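Workshop notebook - glaze bench, February

Morning, kiln still at 100 on the display so I can't open it yet. Writing up while I wait, otherwise I'll just stand there and stare at the lid.

The big news is that the Cornitz ash glaze finally breaks the way I wanted it to! Batch 381 came out of the small test kiln last night and the tiles are gorgeous - green where it pools, a warm toast brown over the ridges, and no crawling at all on the back row. I had nearly given up on this one. The recipe is the same wood ash, feldspar and clay mix as the last three rounds, but I washed the ash twice this time and put it through the finer sieve. That second wash takes forever (the stuff settles like it has nowhere to be) and I resented every minute, and now I'm going to have to do it every single time.

Things I want to remember about 381:
- poured thicker than feels sensible, closer to cream than milk
- bisque was sponged and left overnight before glazing
- slow cool after the top, no peeking
- the tile with the Wi slip under it went much bluer than the bare one, so try that on a bowl soon

If anyone else mixes from this page, the ash bucket with the blue tape is the washed one. The other one is raw and will eat your hands, so gloves please.
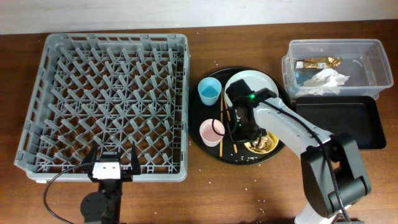
Back to thickness for a minute. I made a row of test tiles with one, two and three dips, and the jump from two to three is huge. Two dips gives a nice even celadon sort of color, pleasant, a bit polite. Three dips and it starts to move, with those little rivulets down the texture that make you want to pick the tile up and turn it in the light. It also ran right to the foot on one tile and glued itself to the shelf, so three dips needs a good wide bare strip at the bottom. I chipped it off with no harm to the shelf, only a scar in the kiln wash that I'll patch before the next load.

Also tried the Jumero clay body next to our usual one. It's a darker body with more iron, and the glaze goes moody and speckled over it, almost olive. I love it on the flat tiles. On the small cup it looked muddy inside, but that might be because I was in a hurry and poured out too slowly. Worth doing again before I judge it. The Jumero also throws beautifully, by the way, it has some tooth to it and stands up tall without sulking.

Around lunch: display finally low enough, opened the lid. Batch 754 (the tin white, for plates and bowls) is good! Bright, smooth, a few pinholes on the rims where I always get pinholes. I rubbed a finger over every rim and put the ones that need refiring on the left shelf. Ran the usual lemon slice test on 4 of the good ones, those stay out overnight and then I'll look for any dull patch. The last white we had failed that test badly and I'd rather find out here than after someone has eaten salad off it for a year.

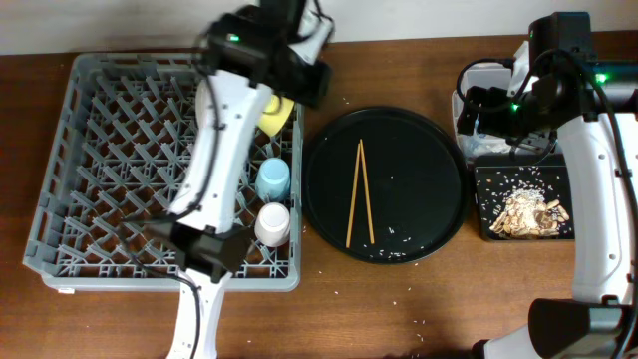 Gray dish rack, with the round tray next to it.

Afternoon was all about the foot ring question. Erkari, the cafe order, wants bowls that stack, and mine wobble when they go more than a few high. I trimmed one foot wider and lower and it sat in its neighbor so nicely I did it again just to hear the sound. The trick seems to be leaving the inside curve alone and taking everything from the outside. It loses a bit of lift, so the bowl looks heavier from the side, but once the ash glaze breaks over that lower edge I think it'll look intended. Made a cardboard profile so I can repeat it. It's hanging on the nail by the wheel, don't throw it out.

Shrinkage is the other thing. The Jumero shrinks more than our body, so bowls from the two clays won't nest even from the same profile. I need a second profile, cut a little bigger, and to label them so I don't mix them up at the wheel with wet hands.

Still open:
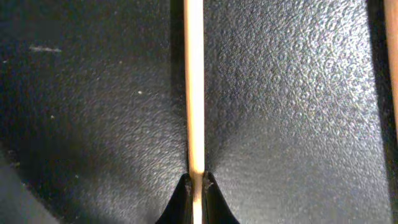 Next firing
- Wi slip under 381 on two bowls, three dips, wide bare foot
- same glaze on a Jumero cup, poured fast
- refire the pinholed rims from 754, lower shelf
- patch the kiln wash first
- cone packs where I can see them from the top peephole this time

Wash more ash tonight if there's any energy left. The blue tape bucket is down to the last few inches and I want enough for the whole Erkari order from one lot.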